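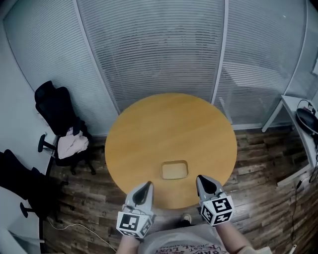

How to Keep a Small Round Table Clear

A round table in a small room attracts everything. Mine used to hold mail, pens, two or three mugs and whatever came out of my pockets, and I ate my dinner leaning over the pile. I have tried a good many ways of fixing that over the years, and the one that stuck is also the cheapest: one shallow tray, and a habit to go with it.

Start by taking everything off. I do mean everything, even the nice candle! Put it all on the bed or the floor and wipe the top with a soft cloth, barely damp, following the grain if yours is wood. Dry it right away and give it 30 minutes before anything goes back.

Now pick your tray. Small and shallow is what you want, with a low rim so that pens don't roll off. Deep boxes are trouble – you can lose a whole month of receipts in one. I like rounded corners because they're easier to wipe out, and a color close to the tabletop, so the tray sits there quietly and doesn't shout at you from the doorway.

Set it near the edge, a little to one side of where you normally sit. My friend Nafula keeps hers dead center, and it looks lovely, but she has a long reach and I don't. Try yours for a few days and shift it if your elbow keeps finding it.

Then comes the habit. Anything you put down on the table goes in the tray, and when the tray is full, you stop and empty it. Keys go to their hook, mail gets opened, coins go in the jar. I do mine after supper while the kettle boils, and most nights I'm finished before it clicks off.

If you share the room, give each person a tray somewhere else (a shelf is fine) and leave just the one on the table. We tried two on ours one June and were back to piles within 17 days.

Chairs matter as well. Leave some floor between the chair and the table when you get up, so you can reach the whole top with your cloth. Once a week, lift the tray and wipe under it too, crumbs get everywhere.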